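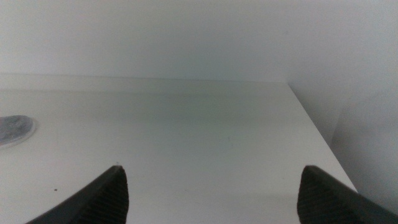
Wrist cam, gripper open. Gray disc just in view at left.

16th June. Kuldeep's new segmenter on the Trakholm branch. Keeps masking the finger pads as object, so the grasp planner gets a blob with 2,151 points and no cup. Static finger mask put back in, 2 px dilate. Try 4 if the ridges still leak thru.

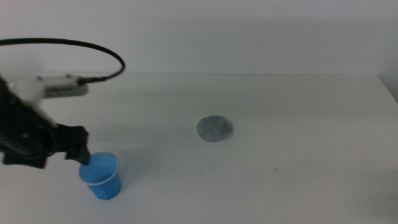 Side cam. Lower finger at the rim of the blue cup.

Approach angle still looks too shallow to me. Bronisława wants the speed cap at 50 untill the logs are in. Fine. TODO: rerun w/ disc as distractor.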